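Brilcombe Laundry Rooms Move to Mesh Bags for Delicates and Small Items

BRILCOMBE, March 1, 2022 – Pletent, the neighborhood laundry and garment care company, is pleased to announce that every wash-and-fold customer at its Brilcombe laundry rooms will now receive a mesh wash bag with their first order, to keep and use for as long as they like. The bags are meant for the little things that tend to wander off in a big load, such as baby socks, handkerchiefs, straps and stockings, and they come at no extra charge.

The idea grew out of a trial that ran through February at the company's Khoury Street location, where 560 households were handed a bag along with their usual order slip and invited to fill it however they pleased. By the end of the month the team had washed, dried and returned 1,137 filled bags, and the folding tables had become a good deal calmer for it.

"We have all stood over a warm pile of laundry holding one sock and wondering where its friend went," said Aqeel Marwat, who manages the Brilcombe laundry rooms. "A bag is such a simple thing, and my mother used one for years, but people who came in for the trial told us they had never owned one. Now they ask for a second, and we are very happy to hand it over."

The netting is fine enough to hold small pieces together while letting water and detergent pass through, and it is sheer enough that colors show from the outside, so customers and staff can usually tell one bag from another without opening it and tipping everything out.
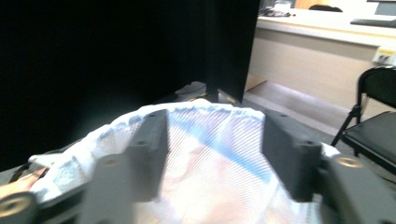
A white mesh bag with light blue showing through the netting.

Customers are asked to fill each bag only about halfway, so the clothes have room to move, and to fasten any hooks or zippers before they go in. Lights and darks should still be kept in separate bags. Anything marked for hand washing can be set aside at the counter, where the staff will be glad to talk through the options – and they do enjoy being asked about stains.

The bags are supplied by Wendalau, a family-run maker of household textiles, and can be washed up to 100 times with ordinary care. Worn or torn bags may be brought back to the counter and exchanged for new ones.

To mark the launch, the Khoury Street location will host an open morning with coffee, a folding demonstration and a table for mending small tears. There are 40 places at the demonstration, and names can be put down at the counter. Children are welcome, and so is any basket of laundry that has been waiting at home longer than it should.

About Pletent
Pletent offers wash-and-fold, ironing and simple repairs for households in and near Brilcombe. Orders may be dropped off at the counter or arranged for pickup.

Press contact
Aqeel Marwat, Brilcombe Laundry Rooms, Pletent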